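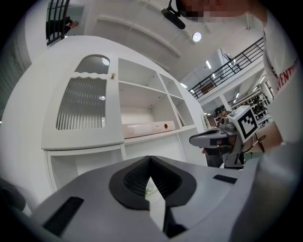 Texto: Þórey Ravn. Revisado el 18 de agosto

Quiénes somos

Kvaran es una escuela de panadería pequeña y bastante desconfiada. No creemos en la masa madre centenaria ni en las harinas «de antes», y tampoco en los cursos que prometen un oficio en una tarde. Los nuestros duran 6 semanas y cuestan 400 euros, harina incluida.

Empezamos en marzo, en Baltthorpe, con un horno de segunda mano. Desde entonces hemos anotado 1.078 hogazas, con su hidratación y su tiempo de reposo. Muchas salieron mediocres y también están en el cuaderno. 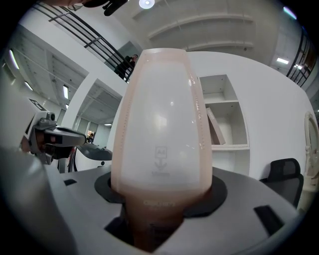
Lorna Jardine nos escribió que con 300 gramos de harina floja le sube igual que con la cara, y que sospecha que lo del reposo de dos días es puro cuento. En parte le damos la razón: a partir de cierto punto, nosotros tampoco notamos la diferencia.

Las clases las dan Kári Ladefoged y Nanna Hviid. No entregamos diploma.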